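4.2 Tidying trials in the shared workshop

The Braltham build was assembled in a shared workshop and driven by the Zamura controller.
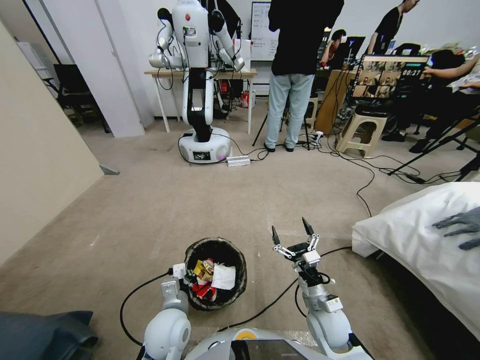

Cable routing set the limit on base motion. Tethered power kept the arms running through long sessions, but black leads lying across the carpet had to be kept clear of the wheels – a constraint the planner did not model.

Figure 7. Two-gripper hold on the wastebasket rim.

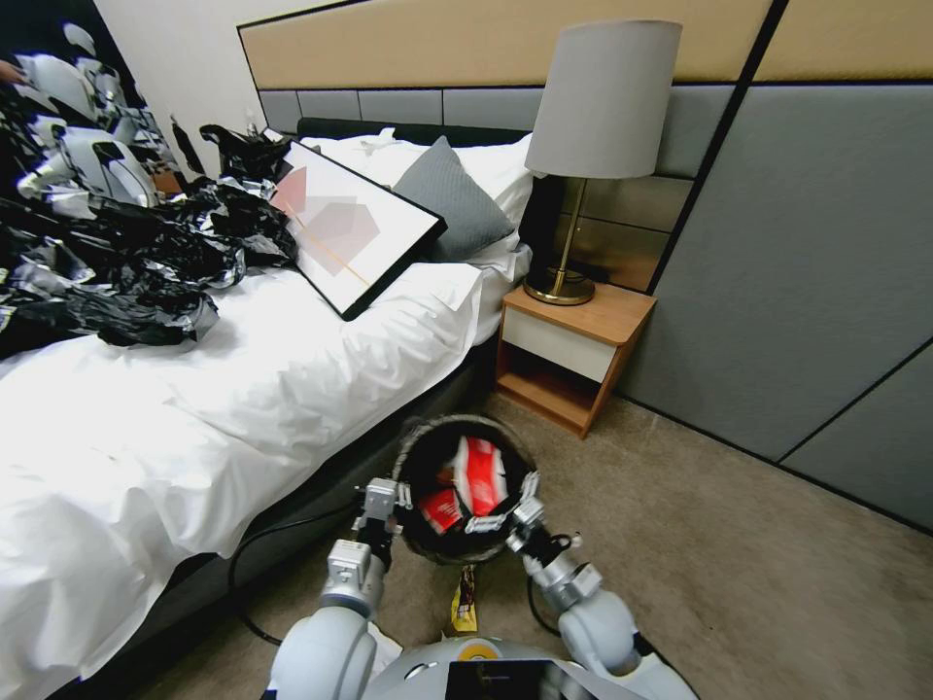

Vol. 20, p. 329

Grip force was fixed for all 47 trials. Slip was logged at the wrist only.
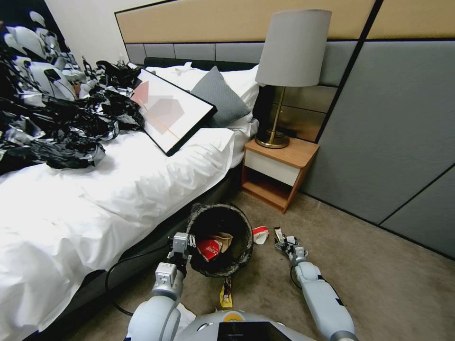

Tsegaye objected that a fixed force favors stiff rims and that soft bins should be reported separately. We agree, and list them apart in the appendix.

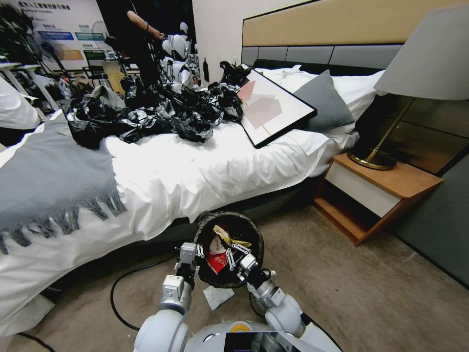 The remaining error came from wrist calibration, which drifted after September.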